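Right, I promised I'd write up what we've been doing with the grasp planner on Molby, so this is going to be a long thread. Make a brew.

Background for anyone new. Molby is our pick-and-place stack. It takes the wrist camera, finds a thing, decides where to put the fingers, plans a path and closes. Each of those steps is its own process and they talk over a message bus we call Drondon, after a typo that stuck.

For most of the spring it was fine on boxes. Boxes are lovely. Boxes have edges and flat sides and they stay the same shape when you squeeze them. I could have spent the rest of my life on boxes, very happily.

Then we moved on to soft toys, and the grasp scores went to bits.

By "went to bits" I mean the planner would offer me its top ten grasps and seven of them would be on the shadow. Not near the shadow. On it. Full confidence, lovely neat approach vector, straight down onto bare table.

So the first thing I did was blame the camera calibration. I always blame the calibration. I redid the hand-eye routine twice, with the good board, and the numbers moved by less than the thickness of a fingernail. Bother.

Second thing I did was blame the segmentation model, and this time I was partly right.

The way we had it set up, the segmenter gives a mask, and the planner trusts that mask completely. One bit per pixel, toy or not toy. If a soft grey smudge next to the toy scores 0.51, it's toy. The planner has no idea how close the call was. It just sees a nice wide blob with a convenient middle.

And with boxes that never bit us, as we had a big overhead panel and hardly any shadow to speak of. With the light off to one side you get a great long soft one and the mask just oozes along it.

What I wanted was for the planner to see the doubt. So instead of a mask we now publish the raw probabilities on Drondon and let the grasp sampler weight by them. A grasp that needs the smudge to be solid gets marked down. A grasp that sits on stuff we're sure of gets marked up.

It's a tiny change on paper. It took me most of May. (The message format was assumed to be one bit in more places than I'd like to admit, including the logger, the replay tool and a little plotting script I wrote years ago and had completely forgotten.)

Current favourite test layout: the orange plush on its side, light from the right, shadow running off to the left across bare table. If the sampler is going to be fooled by anything it's going to be fooled by this.

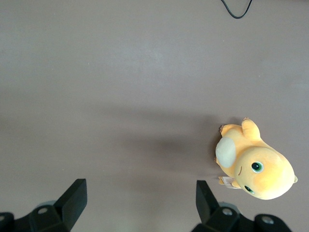 Kariuki replied that we could skip all of this by using depth, as a shadow has no height and a toy does, so why carry colour probabilities about at all?

Fair question, and yes, we do use depth! But our depth sensor is up on the mast and it loses a lot of detail once the arm comes in and blocks the view. For the last bit of the approach the wrist camera is all we've got, and that one's plain colour. So depth gives us a good first guess and colour has to carry it home.

I did try freezing the depth result and just trusting it all the way down. Works well until the toy gets nudged. Then you're closing very confidently on where it used to be.

OK, on to the sampler itself. We draw 300 candidate grasps per cycle. Each one is a point, an angle and an opening width. Before, every candidate got a yes or no for "are both fingertips clear of the object on the way down" and a yes or no for "is there object between them". Very crisp. Very wrong, on anything fluffy.

Now both of those are soft scores. Clearance is the chance that the fingertips come down on table and miss the toy. Contents is how much sure-of-it toy sits between the pads. Multiply the two and sort.

The multiply matters, by the way. My first go added them together, and the sampler worked out that a grasp with perfect clearance and nothing inside it was a pretty good deal. It was right, by the sums I'd given it. It spent an afternoon proposing thin air.

Next problem: flicker. Soft scores change a little bit with every camera image, so the best grasp kept swapping between two that were nearly tied. The path planner got a new goal each time and the arm did a sort of dithering wobble on the way in, like someone choosing a biscuit.

Fixed that with a bit of stickiness. Once a grasp is chosen, a new one has to beat it by a clear margin before we switch. Oldest trick going, and I should have put it in on the first morning.

I've set the margin by hand, which I'm not proud of. Too small and it dithers. Too big and it hangs on to a bad choice long after it should have let go. If you've got a cleverer way of picking that number I'd love to hear it.

Somebody always asks about tags and labels, so: yes, they're a pain. A little white tag lying flat on the table is properly part of the toy, and the segmenter is right to say so. It's also useless to grab. You get two pads pinching a bit of paper, the score says there's something in there, and off goes the arm.

I didn't want a special rule for tags (today tags, tomorrow ribbons, then whiskers). What I've done is shrink the sure area slightly before scoring, so thin bits fade away and chunky bits survive. Stubby limbs keep most of their value. Tags drop out nearly altogether.

Downside is that it's also a bit shy of proper thin limbs now. A toy with long dangly legs gets grabbed by the tummy every time. For our purposes tummy is fine, so I'm leaving it.

Speed! I was dreading this part. Passing a full probability image about is heavier than passing a mask, and I was sure the loop would crawl.

It came out at 27 milliseconds a cycle once I'd stopped copying the image between processes and used shared memory. That's inside our budget with a bit of room left. Before I did that it was bad enough that I won't be posting the figure.

If you're on a similar setup, check your copies first. I spent two evenings tuning the sampler, which was barely any of the time, when the whole lot was going on serialising an array I could have just pointed at.

The tooling side has been the real joy, though. We log everything on the bus, so I can take any attempt and run it again through a different version of the planner without the arm moving at all. Kutotau is the name of the replay tool, and it's the best thing I've built in ages, even if the window looks like something off an old office computer.

You scrub along the timeline, it draws the top grasps as little pairs of lines over the wrist view, and you can see them slide about as the arm comes down. I found the adding-not-multiplying bug in a few minutes that way. I'd been staring at log files for a day and a half beforehand.

It's got a "why" button as well. Click on a grasp and it breaks the score down: clearance this, contents that, stickiness bonus this. I added it for other people and I'm the one who uses it most.

My main lesson from Kutotau is to log the inputs, all of them, even the boring ones. We weren't logging the camera's exposure setting to begin with. Auto exposure was shifting as the black fingers filled the bottom of the view, the toy got brighter, and the probabilities drifted with it. Couldn't see that in replay at all, because as far as replay was concerned it hadn't happened.

Exposure is locked now. There's a patch in the config for masking out the fingers too, as the segmenter did once decide that a fingertip was a toy. The gripper can't grab itself, but it was keen to have a go.

How well does it do overall? I'm being careful here. In replay, over around 1,000 logged approaches, the top grasp almost never lands on shadow any more. That's replay. It tells me the planner picks somewhere sensible. It doesn't tell me whether a pick would have held.

Live runs are a separate job and I want to do them properly, same toys, same light positions, old planner and new planner taking turns so I'm not fooling myself. I'll put the results up whichever way they go.

Things still on my list:

Getting the path planner to take a ranked list of grasps instead of just one, so if the best is hard to reach it can have the next one down without going all the way back round.

Cables. We have one that droops into view and it's dark and thin and shiny, and the path planner has no notion of it whatsoever. The shrinking trick keeps it from being grasped. It does nothing to stop us brushing past it.

Making the segmenter better at doubt in the first place. It's too sure of itself at the edges of things, and I'm correcting for that with a fudge curve I fitted by eye. Version 3 of the curve, if you're keeping score. It should really be learned.

A few people have asked whether the code's going to be public. Kutotau yes, once I've stripped out our folder paths and written a readme that isn't just the word "todo". Drondon probably, after that. The planner needs a good tidy first, so give me a while.

In the meantime, if you do anything like this with soft things and side lighting, I'm really curious how you treat shadow. Do you model it as its own class? I tried that early on and gave up when it started calling dark fur a shadow, but I had very little data and I may have just done it badly.

Replies are open. I'm off to find out why the replay window has gone upside down on my laptop and no one else's.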